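Started 2:00 pm, kitchen lab at Barnley. All leads present, plus two from Lestico on the phone.

## 1. Last minutes

Accepted with one fix: the trial license for the Aditz table-setting kit covers 30 days of use, not 30 sessions.

## 2. Aditz kit, where we are

The trial is going really well, and the group is glad we picked dishes over boxes! Setup took one afternoon using the printed guide. The chopsticks were the item we all worried about, and the wrist view gives us plenty to talk over. 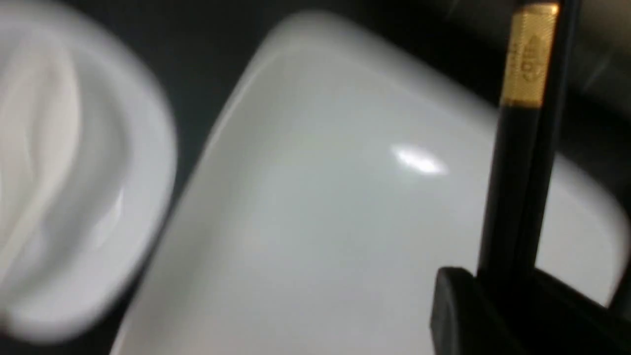

*Wrist view, dark rod with gold band at the gripper, over the white tray.*

Log so far is 606 picks. The software groups them by item, and the spoon and bowl pages were a pleasure to read. Lestico asked if the log exports to a plain spreadsheet. It does - one click from the session page.

Agreed that bins stay sorted by item for the rest of the trial: plates and bowls together, spoons in the teal one, chopsticks in the brown one.
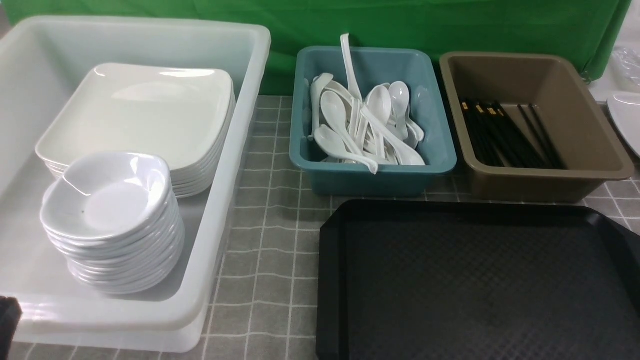 Mixed bins can wait for the second round. Lestico would love to see them sooner, and we said we'd try one short session if the fingers hold up.

## 3. Fingers and spares

- Standard fingers come in the box. Spare pair is 50 dollars.
- Soft tips are a separate order. Radonjić has them in stock and will lend us a set.
- We'd like the guide to show the finger swap with larger drawings. Will pass on to Aditz.

## 4. Camera views

Much happier with the wrist view than we expected. The head view is good for planning, the wrist view is where you learn something. Request to Aditz: let us play both side by side at the same speed.

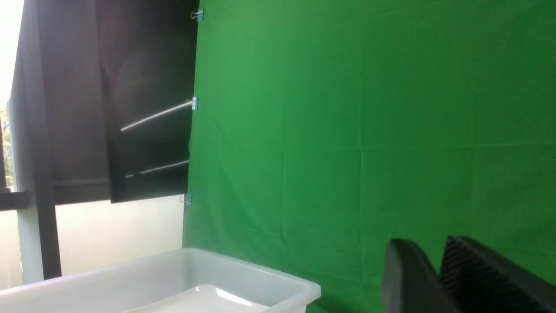
Lestico asked about keeping the green cloth for round two. Yes, same cloth, same clips, so the two rounds can be compared.

## 5. Support plan

Basic plan is 300 dollars a month and includes phone help. The chat desk has been quick and friendly with us. General feeling is yes to Basic - the higher plan adds a site visit we don't need yet.

## Actions

- Barnley: ask Aditz for side-by-side playback and bigger drawings
- Barnley: collect soft tips from Radonjić
- Lestico: send list of mixed-bin items
- All: read the October price sheet before we meet again

Closed 2:50 pm.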